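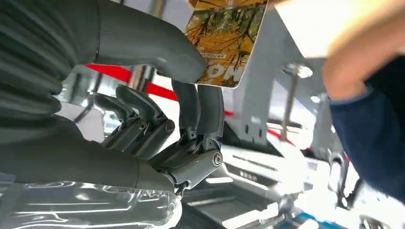
Fitting the latch on a Divgate side gate is the bit people tend to rush, usually because the gate is already up and swinging and it's nearly teatime. I've done it myself. Take your time over it, though, and find yourself a bit of printed card before you start, the sort of thing in the photo, as we'll be using it to check the gap between the latch bar and the keeper. Pinch it by one bottom corner, just like that, so that the rest of it is free to slide in.

Section 4: Latch and keeper

Before you begin, the gate should be hung and the hinges fully tightened (Section 3). If it's still sitting on its wedges, leave them in for now.

You'll need:
Latch bag (it's the one with the green tie)
Pencil and a small spirit level
Drill with a 3 mm bit
Cross-head screwdriver, a hand one
Your card
Someone to stand on the other side, for steps 5 and 6

1. Close the gate and measure the gap on the latch side at the top, the middle and the bottom. You want 14 mm all the way down. A millimetre or two out is fine. If it's more than that, go back and adjust the top hinge before you do anything else.

Note: the standard gate is 830 mm wide. If you've trimmed yours to suit a narrow passage (lots of you have, judging by the letters I get), please measure again after trimming and don't trust the figure on the box.

2. Decide on your height. I put mine level with the middle rail, which suits most grown-ups and gives the screws something solid to bite into. Yasmine Kabbaj, who tested the first batch with me, wanted hers lower for her children and ended up adding a block of timber behind the boards. That works well, but glue the block as well as screwing it.

3. Hold the latch plate against the gate, level it, and mark the holes in pencil. Drill each one shallowly. I wrap a scrap of tape round the bit so I can see when to stop.

Caution: keep your drill straight. The boards are softwood and a slanted hole will pull the plate off level when you tighten the last screw.

4. Screw the plate on by hand. There are 11 screws in the bag: six for the latch, four for the keeper and one spare, which will roll under the shed if yours is anything like mine.

5. Close the gate again and drop the latch bar. Ask your helper to hold the gate still from the far side while you offer the keeper up to the post. The bar should sit in the lower half of the slot. Mark round the keeper in pencil, then fix it with the two outer screws only.

6. Now for the card. With the gate shut and the bar down, slide the card between the bar and the inside face of the keeper. It should go in with a slight drag and come out without tearing. If it falls through, move the keeper a touch towards the gate. If it won't go in at all, move it back. The slots in the keeper are long so that you can do this without drilling again — loosen, nudge, tighten, try the card again.

7. When you're happy, put in the two inner screws and take the wedges out from under the gate. Open and close it a few times. You're listening for one clean clack.

Caution: watch your fingers near the hinge side while you're testing. A gate this size has more swing in it than you'd think, especially on a windy day.

If it still rattles

Gates move. Mine was perfect when I put it up and rattling by December, when the post had taken up a winter's worth of rain. Moving the keeper over sorted it out in a few minutes. If you've run out of slot, send me a note of the gap at top and bottom and I'll post you the longer keeper (part 21 on the sheet at the back).

Senad Janevski wrote in to say he'd stuck a strip of felt inside his keeper to quieten it. I tried it and it's lovely and quiet, but the felt does go soggy, so you'll be replacing it every so often.

Next comes the drop bolt, in Section 5. Keep the 3 mm bit in the drill, you'll want it again.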